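Dull patches on marble counter after lemon juice - can I fix this myself?

Home Repair and Cleaning > Kitchens

Posted Aug 22, 2021
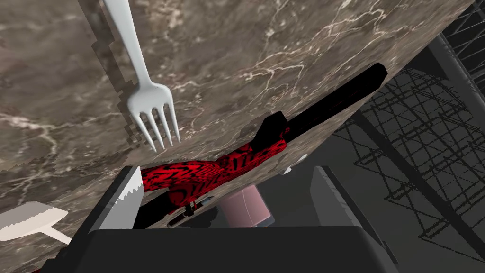

Faizal Pasaribu
Is it a mark you can feel with a fingernail, or only one you can see when the light hits it from the side? Those are two different repairs, so please say which before anyone tells you to buy something.

lubis_kitchen (original poster)
Only when the light hits it. The surface feels the same to me. I should have given more detail the first time, so here it is.

We moved into a place in Baltevstead last November and it came with brown-gray marble counters with white veins. I like them a lot but I had never owned stone before. I was cutting lemons without a board and left the juice sitting while I took a phone call. When I wiped it up there was a dull patch the size of my hand, and a few smaller spots near it. I tried dish soap, then a baking soda paste left on overnight under plastic wrap. Neither did anything. A shop in Trimomville quoted me $244 to come out and refinish that section. I don't mind paying if I have to, but if it can be done by hand I would like to try. Also, would sealing it again have stopped this from happening?

Faizal Pasaribu
What you have is an etch, which is different from a stain. A stain is something that soaked into the stone, and that is what a baking soda paste is for. An etch is a spot where acid ate a very thin layer off the polish. There is nothing in there to pull out, so no cleaner will help.

If you can't feel it, it is light enough to do by hand. You want marble polishing powder, the kind that says it is for etch marks. The active part is usually a very fine abrasive. Read the label on yours, but the general steps are these.

Wash the area with plain water and a drop of dish soap, rinse and dry it.
Tape off anything nearby you don't want scratched, such as a steel sink rim.
Test the powder in a corner that is normally covered.
Sprinkle a little on the patch and add enough water to make a thin paste.
Rub in small circles with a damp white cloth for a few minutes. Keep it wet.
Wipe it off, dry it completely, and look at it from the side.

Expect to do this more than once. Mine took 5 rounds. Go a little past the edge of the dull patch each time or you will end up with a ring.

If the powder doesn't touch it, the next step is a wet sanding pad at 800 grit and then finer ones after that, but I would not start there. It is easy to make a low spot, and on a dark stone it shows. At that point the $244 sounds fair.

As for the sealer - no, it would not have helped. Sealer slows down oil and coffee soaking in. It doesn't protect the polish from acid.

stonehappy12
just use vinegar, it takes everything off my counters and costs next to nothing

Faizal Pasaribu
Please do not use vinegar on marble. It is an acid and will make more of the same marks. It's fine on most laminate, which may be what you have.

dorrit_m
I agree with the powder. I used the Sustari one on a bathroom vanity and it worked on the light spots but left a deeper one by the faucet that I gave up on. The finish came up slightly shinier than the rest of the top, so I ended up going over the whole thing, which took most of an afternoon. If your counter has a honed (matte) finish instead of a polished one, don't use polishing powder at all. You will get a shiny spot in the middle of a dull counter. Check that first.

lubis_kitchen (original poster)
It is polished. I ordered a 12 oz jar and will start with the smallest spot, the one behind the toaster. Thanks.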